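Who Gets Heard When a Warehouse Closes?
Final project report, Work and Society seminar

I picked this topic because my aunt used to work at the Navport warehouse in Cundbridge, and I had no idea how much paperwork a closing could leave behind! When the site shut, 138 people lost their jobs. The union said the company owed them severance under the contract. The company, Deltero, said the contract had ended with the lease on the building. I wanted to find out how the workers followed that argument, and whether they felt they had any say in it.

What I read

The local kept all of its newsletters, and Golshifteh Ghaffari, the former shop steward, let me borrow two full boxes of them. I ended up with 449 pages, counting flyers, meeting notes and letters from the lawyers. I read every page – some of them twice – and sorted them by what they asked the reader to do. My favorites were the handwritten notes in the margins, where people argued with each other about whether to take the first offer.

What I asked

I also sent a short survey to former workers and got 40 replies, which was far more than I had hoped for. Pascal Rey, who drove a forklift on the night shift, talked to me on the phone for a whole afternoon and then called back with things he had forgotten. He said the hardest part was the waiting between hearings, when there was no news and rumors filled the gap.
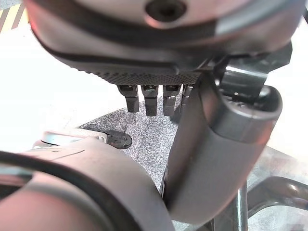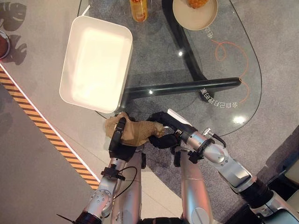

Chang-ho Cha
Student, second year, Labor Studies

What I found

Most of the people who answered learned about the hearings from a coworker and only later from an official letter. Night shift workers were the most likely to miss meetings, which were nearly always held in the early evening, right when they were getting ready to leave for work. Several wrote that they signed the first offer in May without knowing that a better one was still being discussed. That really surprised me, and it changed my whole report. I had planned to write mostly about the legal side, but the timing of the meetings kept coming up, so I gave it a section of its own.

The newsletters tell a slightly different story. They announce every hearing, with the date and the room, usually on the front page. But they were handed out at the gate, and after the closing there was no gate to stand at. The mailing list came later, put together by Rosine Lecomte from old phone trees, and the turnout at meetings picked up once it was running.

What I would do next

I would love to talk to the people who moved away, and to someone from Deltero (I wrote to them and have not heard back). I also want to compare this case with the Bailly plant, where the union started a mailing list before the closing.

Thank you to my advisor, Eugénie Guillot, who read three drafts and talked me out of a very long chapter on leases. The boxes are back with Golshifteh, and she is happy to show them to other students.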